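Pinça manual instrumentada

Uma pinça manual instrumentada (também garra de mão ou, no jargão de laboratório, simplesmente "a pinça") é um efetuador de dois dedos que se segura com a mão em vez de se aparafusar a um braço robótico. Uma câmara montada no próprio corpo da ferramenta regista o que os dedos fazem, e esse registo serve mais tarde para ensinar um robô a fazer o mesmo, com menos jeito e mais paciência. A família abrange desde peças impressas em casa até produtos comerciais com manual em quatro línguas, nem todas legíveis.

Este artigo trata sobretudo da comparação entre modelos em tarefas domésticas com têxteis, área em que as diferenças entre pinças se tornam mais evidentes e as discussões mais longas.

Origem e terminologia

A ideia de demonstrar uma tarefa com a ferramenta na mão é anterior às câmaras baratas, mas só com estas deixou de exigir uma sala dedicada. Em português, o termo "garra" designa de preferência o efetuador montado no robô e "pinça" a versão manual, distinção que os catálogos ignoram com notável regularidade. O termo inglês "gripper" é usado por todos, incluindo os que o desaconselham.

Construção

O arranjo mais comum usa duas articulações simétricas, accionadas por um gatilho ou por um punho, que aproximam as pontas dos dedos mantendo-as mais ou menos paralelas. O "mais ou menos" é onde os fabricantes se distinguem. Nas pontas fixam-se almofadas de material macio, quase sempre de cor viva: a cor ajuda o programa de visão a medir a abertura e ajuda o operador a encontrar a almofada quando ela salta para debaixo de um móvel.

A câmara usa habitualmente uma objectiva de grande ângulo, capaz de abranger ao mesmo tempo os dedos e boa parte da divisão. O preço é a curvatura das linhas rectas, que se corrige por calibração. Uma calibração feita à pressa também se deixa corrigir, mas por outra calibração.

Modelos em comparação

O ensaio mais citado no meio lusófono é o da oficina Onbridge, realizado ao longo de um mês de novembro num apartamento habitado. Foram comparadas três pinças. A Murow é a mais leve, com 243 gramas sem bateria, e a que mais depressa convence quem pega nela. A Savchuk tem o curso de dedos mais longo e uma mola que os operadores descreveram como firme de manhã e hostil ao fim da tarde. A Mimetti, mais cara, traz almofadas substituíveis sem chave, vantagem que o fabricante menciona em todas as páginas do catálogo.

Cada modelo cumpriu 25 demonstrações por tarefa: agarrar a borda de uma manta, levantar uma dobra, puxar um canto e largar o tecido num ponto indicado. O protocolo previa ainda uma tarefa com lençol de elástico, retirada depois de se verificar que os próprios operadores não a sabiam executar com as mãos.

Ensaios com têxteis

O tecido é um adversário ingrato. Não tem pega, não tem forma própria e, entre uma repetição e a seguinte, recusa voltar à posição inicial. Uma manta felpuda sobre uma colcha lisa acrescenta a dificuldade de prender uma camada sem arrastar a outra. A aproximação mais fiável é pela crista de uma dobra, com um dedo de cada lado, e o erro mais frequente consiste em fechar cedo demais e beliscar apenas o pelo.
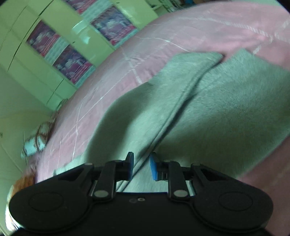
Para Savchuk, numa nota de resposta aos resultados, a comparação em mantas favorece injustamente as molas fracas, visto que um operador cansado aperta menos e, no tecido, apertar menos costuma ser boa política. A nota pede que se repita o ensaio com objectos rígidos e sugere uma lista, composta inteiramente de artigos que a sua pinça agarra bem.

A objecção tem fundamento. Nos resultados da Onbridge, a Murow obteve a menor taxa de beliscões falhados, mas também a maior de tecido largado a meio do percurso, e o relatório não separa o efeito da mola do efeito da almofada. A Mimetti ficou em segundo lugar em quase tudo, posição que o fabricante traduziu por "consistência".

Câmara e sincronização

As três pinças foram usadas com câmaras diferentes, decisão que o relatório classifica de pragmática e que os leitores classificaram de outras maneiras. O atraso entre a imagem e a leitura da abertura dos dedos foi medido em 13 milissegundos na melhor combinação. Nas restantes, o valor variava com a temperatura do cabo ou com o humor do controlador – as duas hipóteses continuam em aberto.

As superfícies brilhantes, como portas envernizadas ou envidraçadas, podem perturbar a estimativa de posição, que toma os reflexos por pontos fixos da divisão. Os padrões decorativos densos têm o efeito contrário e são muito apreciados pelos algoritmos, único público que os prefere sempre à parede lisa.

Desgaste e manutenção

As almofadas são a primeira peça a ceder. O relatório recomenda a troca ao fim de 300 ciclos com tecidos felpudos, número abaixo do indicado por qualquer dos fabricantes. O cotão acumula-se nos pivôs e altera a força de fecho muito antes de se dar por ele. A limpeza faz-se com pincel seco. O ar comprimido apenas muda o cotão de pivô.

Críticas

A principal crítica ao método é a de que um bom resultado na mão não garante um bom resultado no braço. O pulso humano compensa folgas, desvios e molas mal escolhidas sem disso deixar registo, e o robô herda a pinça sem herdar o pulso. A Onbridge anunciou uma segunda fase com as mesmas pinças montadas em braço, cujo adaptador para a Savchuk se encontra em revisão.

Ver também

Efetuador terminal
Aprendizagem por demonstração
Manipulação de objectos deformáveis
Calibração de câmaras de grande ângulo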